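August — lights, air, and general clear-up of the room

Started 7:40, wanted to be done before the others came in. Mostly ceiling stuff then the furniture.

Lights first. Long fluorescent is fine now, new tube in, no buzz. Kept the old one, taped and labelled, it's in the corner till the pickup. Left all of them on for the whole morning to see if anything flickers. Nothing so far. Still think the room is too bright for anyone working at a screen but Tarun likes it that way and he's here more than me. 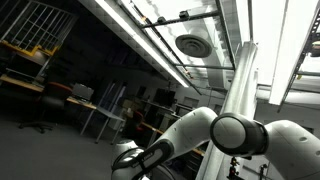 Photo: T. Sandhu

Diffuser is the round one with the rings. Wiped it with a damp cloth, got a fair bit of grey fluff off it, so the filter upstream is probaly due as well. Asked building services, ticket is in, they quoted 11 working days. Tissue test under it: tissue moves but not much. Want to repeat with the door shut.

Readings at bench height (the Greco meter, on the 2,000 range):
- near door — low, forgot to write it down, redo
- middle of room — ok
- under the big panel — pegged, need next range up

Temp was 29 C by the window at ten. Too warm. Moved the thermometer to the shelf so we stop arguing about it.

Rail — dusted the top side only, did not touch any of the clamps. If you need to loosen one, mark the position with tape first PLEASE. We lost most of an afternoon on that last time.

Then coats and chairs. Everything that gets hung on chairs is going on the hooks by the door from now on, I put up the Baven ones, the sticky kind, so nothing heavy. Mesh backs are a pain with clothes on them, zips catch in the holes and sleeves end up on the floor under the casters. Thin shiny stuff slides off if you so much as look at it.

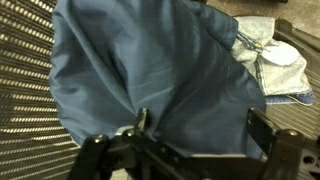

Dark blue fabric in the gripper, black mesh behind.

Chairs themselves: vacuumed the mesh with the brush head, works better from the back side. One gas lift is sinking, put a tag on it. Clerkex has the part, ask Tarun for the login, don't order a whole new chair. Wheels full of hair and thread, cut it out with the small scissors (now blunt, sorry).

To do
- tissue test w/ door shut
- redo door reading, and the panel one on the higher range
- more hooks, box of 100 screws is in the Gedov drawer if the sticky ones give up
- old tube out to pickup
- chase filter ticket

Stopped 12:15. Meter is back in its case, battery is on its last bar.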